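Notes for session 8, hand-held grippers and clear objects. Bring these to the bench in the afternoon. I've left the right-hand margin wide in the printed copy so you can scribble in it.

## Where we got to last time

We spent most of the last session on boxes and tins, which are lovely to pick up and teach you very little. A cardboard box is the same width at the top as at the bottom, it shows up well on any camera, and if you squeeze it too hard it forgives you. Several of you came out thinking the Drorkley and the Trelus were pretty much the same tool with different handles. Fair enough! On boxes they are.

So now we make it harder. The object for this session is a big clear dome that sits on a flat round base, and I picked it (well, Hae-won Um picked it and I agreed very quickly) because it's awkward in nearly every way an object can be awkward. It's curved, it's slippery, it's wide compared with the opening of most two-finger grippers, and the camera has a terrible time working out where it is.

You'll be doing the same small job over and over with both tools: open wide, come in level, close on the dome, lift, move it a hand's width, put it back on its base, let go. If that sounds easy, try it ten times and look at your recordings.
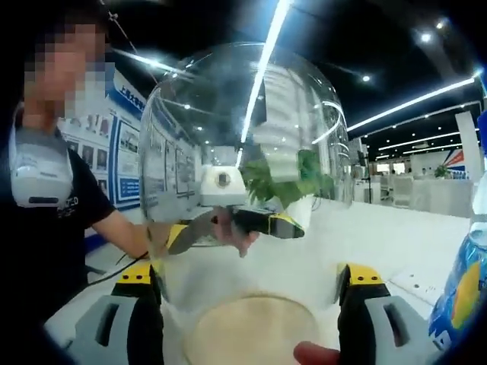

Why do we practice with a hand-held gripper before putting the same fingers on an arm?

A hand-held tool lets you find out what the fingers can and can't do without waiting for a motion plan, a safety check and a restart every time you want to change something. You feel the slip in your own wrist. Once you know which approach works by hand, you have something sensible to ask the arm to do.

## What counts as a fair comparison

I get a lot of reports that say "gripper A felt better." I believe you, but I can't mark it. Keep these the same for both tools:

- the object, and which way round it's standing
- the starting spot of your hand
- the lights, overhead ones especially
- the camera settings (lock the exposure, please, please lock the exposure)
- the person doing the picking, for at least one full set

Change one thing at a time. If you swap the finger pads *and* move the lamp, you've learned nothing about either. I did exactly this in February with a whole set of trials on the Trelus and had to throw the lot out, which is why I nag.

A full set is 32 picks per tool. It takes longer than you think, mostly because you have to write things down in between. Use the sheet, and put a word in the notes column even when the pick went fine. "Fine" is okay as a word.

## What to log

| Column | What goes in it |
|---|---|
| Pick | running number, restart for each tool |
| Tool | Drorkley or Trelus |
| Approach | level, tilted, from above |
| Contact | both fingers together, left first, right first |
| Result | held, slipped, tipped, missed |
| Notes | anything at all |

The contact column is the one people skip, and it's the one I read first. When one finger touches before the other, the object gets pushed across the table before it's ever gripped. With a heavy tin that hardly matters. With a dome sitting on a round base it matters a lot, as the dome can ride up over the edge of the base and then you're lifting something that's already crooked.

You can hear it, too. Both fingers arriving together make one small tap. Left first and then right makes two. Listen for that while you're picking and you'll fill in the column without having to scrub through the video afterward.

## Cameras and see-through things

This part trips up everyone, me included. A depth camera sends out light and looks for it coming back, or it compares two views and looks for matching spots. Clear material messes up both. Some of the light goes straight through and bounces off whatever is behind, some of it gets thrown off sideways by the curve, and the camera happily reports a shape that's a mix of the dome and the room.

An ordinary color camera has a different problem. It sees highlights. On a curved clear surface the brightest things in the picture are usually reflections of the ceiling lights, and those slide around as you move. If your tracking software (we're on Welitz for this module) locks onto a highlight, it'll tell you the object is drifting when it's sitting perfectly still.

Things that help, in the order I'd try them:

1. Track the base instead of the dome. It's flat, it's solid-looking, and its outline is a plain ellipse from most angles.
2. Put something plain behind the object.
3. Move yourself so the strip lights don't land on the side you're about to grip.
4. Lower the gain. People go for this first and it's the one that helps least.

A clear bottle with a label is a nice halfway step. The label gives the tracker something to hold on to and the rest of the bottle still plays all the tricks I've just described. If your group is stuck, go back to the bottle for one short set, then return to the dome.
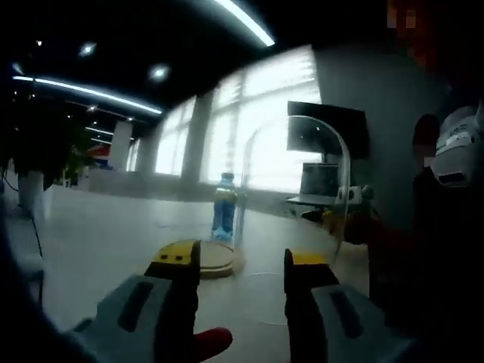 How wide should the fingers be open before you start the approach?

Open them past the widest part of the object, with a bit of spare room on both sides, and keep that opening until you're level with the place you want to touch. Starting too narrow is the usual cause of a first-finger bump. Starting at full stretch every time is safe but slow, and on the Trelus it makes the last part of the squeeze jerky.

## The two tools, as I see them

My opinions, so argue with them.

**Drorkley.** Stiffer fingers. It closes where you tell it to and you can feel the stop. I like it for anything with straight sides. On the dome it touches in a very small area, and if your height is off by a little you end up holding the curve above its widest part, where the fingers want to slide upward. My own result over a full set was okay until I got tired, and then it got bad fast.

**Trelus.** Softer, more give, a longer squeeze. It feels vague to begin with and most people dislike it for the first few minutes. Stay with it. The give means that a slightly uneven contact sorts itself out, and I had fewer tipped picks with it. The price is placing. When you let go, the fingers spring a touch, and the dome can hop on its base.

Hae-won prefers the Drorkley for everything, and we've been having this argument for a long time. Her point is that a stiff tool shows you your mistakes and a soft one hides them, and if you're recording picks to teach an arm later, you want the mistakes out in the open. I think that's a good point. I also think she's got steadier hands than the rest of us, so she isn't a fair test!

The Hwang controller board is the same in both, so any lag you notice in the position readout isn't a difference between the tools. Don't put it in your comparison. Do mention it if it changes between sets, as that usually means a cable is half out.

## Approach angle

Come in level. Really level, with the two fingertips at the same height over the table. The wide-angle view makes this hard to judge from the video, since straight edges bend near the sides of the picture and a table that looks tilted may be dead flat. Use the middle of the view for judging level and ignore the corners.

Then watch where the fingertips sit against the curve of the dome. You want them on the straight part of the wall, under the place where it starts rounding over toward the top. Too low and you'll foul the base. Too high and you're back to the sliding problem.
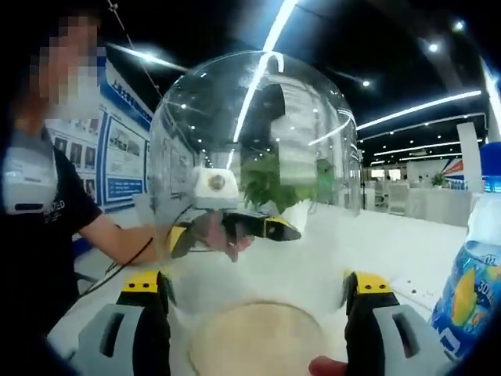
Squeeze slowly and stop as soon as both sides are touching. Clear walls don't compress the way a soft bottle does, so once you have contact the extra travel only goes into bending the fingers. You'll see the position number keep changing on the readout while nothing useful is happening at the object. Note down the number at first contact, and again where you stopped. The gap between them is your overtravel, and a big overtravel on the Trelus is normal up to a point. On the Drorkley it means you're straining it.

For the lift, go straight up a little way and wait a breath before moving sideways. If it's going to slip, it'll slip in that pause, close to the table, where a drop does the least harm.

## If you're working in pairs

One person picks, the other writes and calls the number out loud. Swap after each full set, never in the middle. When two tools are on the table at once, agree who moves first, and the second person keeps their fingers open and still until the first has let go.

## Before you hand it in

Your recordings folder should hold both sets, the sheet, and one page of writing. Check the frame count on each clip. The longest clip we can load for marking is 2350 frames, so trim the waiting at the start if you run over. Name the files with the tool first and the pick number after it.

On the page, tell me which tool you'd put on an arm for this job and point to the picks that made you think so. Row 38 of the sheet is a blank line at the bottom, and you can use it for anything that went wrong with the setup itself.

Next session we put the winner on the arm, so charge the spare battery packs before you leave.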